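双腕セルでの模倣学習データ収集 「失敗の定義を先に書く」

Prustis データ収集班 岡部みお(Mio Okabe)氏に聞く

Prustisでは、双腕ロボットによる小物部品の仕分けと収納を対象に、遠隔操作による教示データの収集を続けている。収集仕様の策定と品質管理を担当する岡部氏に、作業台の設計、エピソードの区切り方、棄却基準について聞いた。

タスクの粒度

現在の主タスクは、白い小型ブロックをトレイに入れる、またはトレイから出すという単純なものである。岡部氏によれば、単純さは意図的な選択だという。

「以前は、組み付けまで含む長いタスクから始めていました。1エピソードが長く、途中の一動作が乱れると全体を捨てることになります。今は把持、移送、解放の三つに分け、それぞれに開始条件と終了条件を付けています。学習側のLunguさんからも、境界が曖昧な長い軌道より、短くて境界の明確な軌道が欲しいと言われていました」

12月に締めた第一期の収集では711エピソードを記録し、このうち208を棄却した。棄却の内訳で最も多かったのは、把持の失敗そのものではなく、終了条件を満たす前に操作者が記録を止めたものだった。

「失敗した把持は残します。再試行が同じエピソードの中にあれば、復帰動作の例になるからです。捨てるのは、何をもって終わりとしたのか後から判定できない記録です」

格子と初期配置

作業台には茶色の面に青いテープで格子が引かれている。用途は初期配置の管理である。収集ソフトウェアのShimが、エピソードごとにブロックとトレイの置き場所をマス単位で提示し、操作者がそれに従って物を置く。

「マスの中での位置と向きは指定しません。そこまで決めると、人が置くときのばらつきが消えてしまいます。マスの割り当ては均等に、マスの中は成り行きで、という二段構えです」

テープが学習の手掛かりになる懸念はないか、と尋ねた。

「あります。格子の交点に対する相対位置を覚えてしまう可能性は否定できません。ですから評価用には、テープのない台で撮った組を別に用意しています。台を替えたときの成功率の落ち方は毎回見ています」

トレイについても同様で、格子線をまたぐ配置を一定の割合で含めている。マスにきれいに収まった配置だけを集めた初期の試験では、トレイが線にかかった途端に縁への接近経路が不安定になったという。

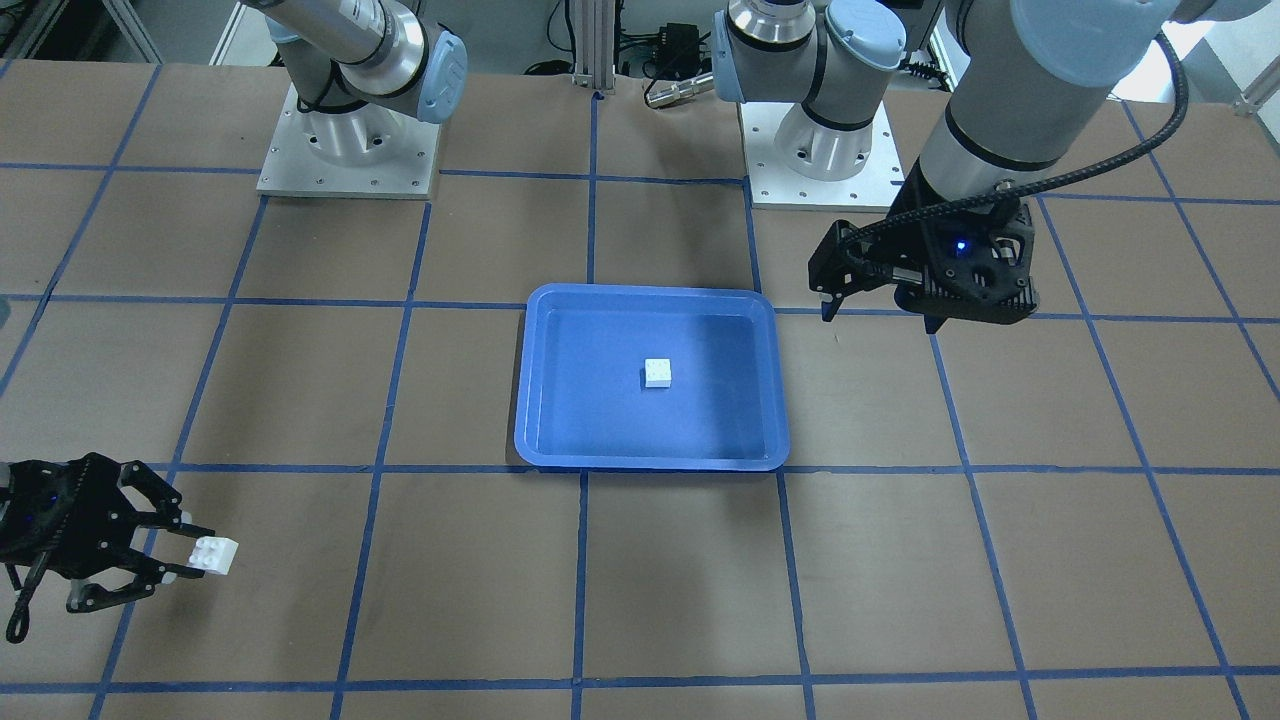
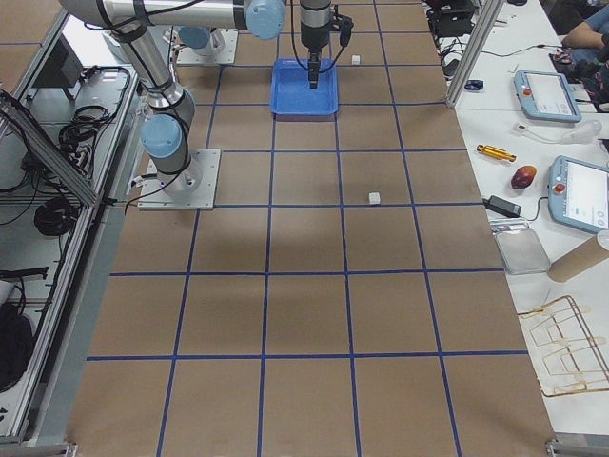 2点とも双腕セルでの作業。白いブロックと青いトレイを使用する。

左右で異なるハンド

セルの右腕には多指グリッパ、左腕には平行グリッパを付けている。両腕に同じハンドを付ければデータの左右反転による水増しも検討できるが、岡部氏は採用しなかった。

「対象部品が増えると、平行グリッパだけでは保持姿勢が限られます。一方で多指側は指の状態の次元が多く、操作者の癖が強く出ます。両方を同じ台で集めておけば、どちらの腕に仕事を割り当てるかという選択もデータに入ります」

ただし、使う腕を操作者の自由に任せると偏りが出る。第一期の前半では、利き手に対応する腕の使用に寄ったため、後半からは使用する腕もShimの提示項目に加えた。記録には指示された腕と実際に動いた腕の両方を残し、不一致のエピソードは棄却せずに印を付けている。

操作者の習熟

操作者は8人。新任者には、本番の記録に入る前に練習用の設定で操作してもらう。練習の終わりは時間では決めず、連続して終了条件を満たした回数で判断する。手順書を作成したのはStela Pîrvu氏で、現在も改訂を続けている。

「Pîrvuさんの版で良かったのは、速さの目標を消したことです。前の版には目安の所要時間が書いてあり、それに合わせようとして解放の直前に手先が急ぐ記録が増えました。ハンドを開くのが早すぎて、ブロックが縁に当たるのです」

同じ操作者が長く続けると軌道が似通ってくるため、同一配置を同一人物が連続して担当することも避けている。交代の管理は手作業の表で行っており、この点は改善の余地があると岡部氏は認める。

ラベルと時刻同期

各エピソードには、区間の境界、対象ブロック、使用腕、結果の四項目を付与する。境界はグリッパの開閉信号から自動で候補を出し、人が確認する。

「多指側は自動候補があまり当たりません。指が触れた時点と、荷重を受けた時点がずれるためです。現状は映像を見て決めています。確認者が二人で、意見が割れたら後の時点を採る。理屈というより取り決めです」

時刻同期は記録開始時に一度取るだけだったが、長い収集の後半で映像と関節角のずれが見つかり、エピソードごとに取り直す方式へ変更した。変更前の記録は補正して使用し、補正済みであることを示す欄を設けている。

次期の計画

次の期では、棄却分を除いて500エピソードの追加を予定する。ブロックの寸法の種類を増やし、開始時点で片方のハンドがすでに物を保持している状態も正式な初期条件に含める。

「空の手から始まる記録ばかりだと、持った状態で再開する場面に弱い。途中から始める例を増やすのが次の主な仕事です。仕様書の終了条件も、それに合わせて書き直しています」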